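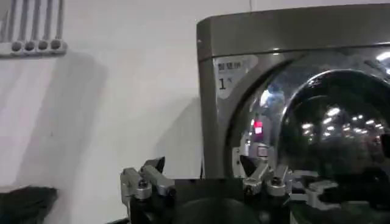
Re: Fliromex beta, kerning and the missing figures

Date: 06/11/2018
List: Usisach type users

Hi all,

Thanks for the quick replies to the beta! I printed every comment out and went through them with a pencil last night, and there's a lot in there that will make it into the next build. I'll answer the longest one in line, as it covers most of what the others asked.

> I set a 30 page program booklet in Fliromex Text and I like it
> a lot, but the lowercase r and n run together below 9 point.
> "Modern" turns into "modem" on my office printer. Is that the
> spacing or the shape of the r?

Both, I think, and I'm so glad you sent the scan. The arm of the r was drawn for headlines, where it looks lovely, and I carried it over to the Text cut without shortening it enough. I've now pulled it in by 9 units and added a little room on the right side (I tried the spacing alone first, and words like "carry" started to fall apart in the middle). At small sizes the difference is wonderful! The Display cut keeps the long arm.

> Kerning: To, Ta and Yo are fine. "L'" and "f)" are not. The f
> bumps into the parenthesis in the italic and it's worse in bold.

Yes, yes, yes. The f) crash is my fault. I had the f in a kerning class with the t, and the two have nothing in common up top. It has its own class now. While I was in there I cleaned out the whole table, which had grown to 2,335 pairs, a good many of them left over from an early sketch with a much wider T. We're down to 1,736 and every test page I set looks better than it did with the full table. If you find a pair that got worse, please send me the word it's in and the size. A bare pair is hard to judge.

> Are old style figures coming? I can only find lining ones. I
> need them for dates in running text, and tabular ones for a
> price list if that isn't asking too much.

Not asking too much at all. The old style figures are drawn for Regular and Italic, and I'm really happy with the 3 and the 5. The 4 still looks like it's leaning back a bit. Bold follows in September. They sit under the onum feature, so in your layout program you'd turn on "oldstyle figures" and leave the font itself alone. Tabular lining is done for all weights and is already in the beta under tnum, but I left it out of the notes, sorry! Tabular old style will have to wait.

> Last thing, the ampersand. Is that the final one?

Ha, I've had this question from several of you, and opinions are split. I love the one with the open bowl. It does get noisy in company names set in all caps, so there will be a plainer one as the default and the open one moves to stylistic set 2. If you've already used it in a layout, switch on ss02 and your pages should look the same as before.

A few other changes in the next build:

The dotless i and the accents over it line up properly in the italic.
The bullet is up to 30 units lower in the heavier weights, so it sits in the middle of the lowercase.
Ogonek on a, e, i and u redrawn. Please look closely at these if you set Polish or Lithuanian!
The slash was too light next to the figures and got some weight.

On Wument, for those who asked: it's still the plan to offer it as the sans partner, with the same x-height and the same cap height, so you can mix the two on a line without fiddling with sizes. I set a page last week with Fliromex for the text and Wument for the captions and had a grin on my face all afternoon. It isn't ready to share, as there's no italic and the g is on its fourth version. Juntunen, the slab I showed here in the spring, is resting for now.

Please keep the scans coming, especially from cheap printers and thin paper. Put the build number in the subject line if you can, and reply to the list so the others can join in. I'd love to see more all caps settings and some long German words.

Happy setting!

The Fliromex desk at Usisach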